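Print this page | E-mail to a friend

The Trial Period

I signed up for Nirkby the night my hands packed it in. You know the ad, the one with the arm putting away groceries to cello music? They let you have the practice program for 60 days before they ship you the real arm, and you sit there in your dressing gown teaching it what matters to you (their words!).

My brother-in-law had bought the Grondar kit and reckoned I was mad. His cost 300 up front and all it ever did was stir paint. But I liked mine. I'd pick a few things off the list each night, Nirkby would make up a little world for them, and in we'd go, with me muttering at the screen like it was the footy.

The spray can was my favourite. It had a long thin straw on the cap, and I was always sure we'd snap it. There was a red pocket knife too, just hanging there by the marble wall with its little key ring. Dad carried one that colour. I never asked for a marble wall, but I got quite fond of it.

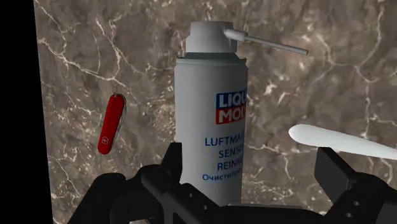 Do you get to keep what you've taught it when the trial ends? Everything carries over to the arm once you've paid, and if you don't pay, they hold it for 3 months and then wipe it.

I read that bit of the fine print on day 58, with my tea going cold. So all those nights, all my muttering, and they'd just wipe it? I had almost 290 in the holiday tin. I tipped it out on the bed and sat looking at it for a good long while, and then I went and found my glasses and the bank card.

Print this page | E-mail to a friend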